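**Patchwork tablecloth and oil bottles: am I washing this wrong?**

**pierina_piras**
I've got a printed patchwork tablecloth from Prinby, the one with paisley and medallion panels all over it. It's been on the table since December. The blues are holding up, but the white panels have gone a bit grey and there are two oil marks that come back every time the cloth dries. I've been washing it at 40 with Ferik liquid. The label inside the hem has faded so I can't read what it's supposed to be washed at. I don't want to lose the dark panels trying to get the white ones clean. What would you do?

**mabel922**
Is it cotton? If it's cotton it'll take 60. If it's a mix I'd stay at 40 and treat the marks first.

**pierina_piras**
I think cotton. It creases like cotton.

**mabel922**
Then washing-up liquid on the marks, neat, rubbed in with your thumb and left for an hour. Then straight in at 60. Don't rinse it in between, you just spread it.

**hobnail**
I wouldn't do 60 on anything with navy next to white. I had a runner with a similar sort of print and the navy went into the border the first time I turned the heat up. It never came out. I'd go 40, long cycle, two rinses, and accept that the white bits won't be shop white again.

**mabel922**
Depends on the print. Mine has been at 60 for years with no trouble.

**hobnail**
Yours might be woven. Hers says printed. They aren't the same thing.

**Gerardo Sala**
Test it before anyone argues further. Wet a corner of one of the dark panels with hot water, press a white hankie on it, put a plate on top and leave it overnight. If the hankie is clean in the morning, use the 60. If it isn't, hobnail is right.

On the oil: what are the marks from? Cooking oil and lamp oil want different treatment.

**pierina_piras**
Olive oil, I'm fairly sure. We used to keep the Tedesco bottle on the table and it dribbles down the side after pouring. I moved it to a saucer in the spring and there haven't been any new marks.

**teatime_lou**
Bicarb. Put it on thick, leave it until it's dry, brush it off, then wash. Works on old marks as well if you do it twice.

**hobnail**
Bicarb is good on fresh oil. On something that's been washed and ironed over since December I doubt it. Has it been ironed, Pierina?

**pierina_piras**
Yes, several times. Was that a mistake?

**hobnail**
It makes them harder to shift. Don't iron it again, or tumble it, until the marks have gone.

**teatime_lou**
I've had bicarb take out a mark that had been ironed. Not every time, I'll give you that.

**pierina_piras**
OK, I did the hankie test on the dark purple-brown panel with the medallion. Very faint blue on the hankie, hardly anything. I've left the 60 alone and done 40 with the washing-up liquid. One mark has gone. The other is lighter but I can still find it.

The cloth is back on the table now. I've got a green glass bottle lying on it, with the medallion just to the right and the white paisley panel past that.

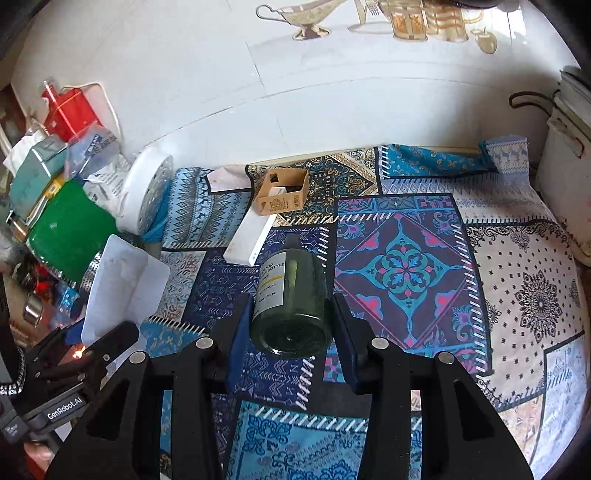
**Gerardo Sala**
Faint blue is still blue, so 40 was the right call. Do the second mark again exactly as before and leave the liquid on overnight this time. For the greyness try half the detergent and an extra rinse. A lot of dullness on white is old detergent that hasn't rinsed out, especially in hard water.

**pierina_piras**
We are in hard water here. I've been filling the cap to the top line.

**mabel922**
That'll be it then. Half a cap is plenty. I still think 60 would have been fine.

**teatime_lou**
Has anyone tried the Claltard soak for the white parts? It says safe for colours on the tub. It was £2 in the market so I bought one, but I haven't opened it.

**hobnail**
I used it on pillowcases. No harm done and not much good either. I wouldn't leave a printed cloth in it for longer than the tub says.

**pierina_piras**
I'll leave the soak for now. Second mark has the liquid on it and the cloth is over the bath until the morning. Half a cap and an extra rinse tomorrow, then on the line, and I'll post when it's dry.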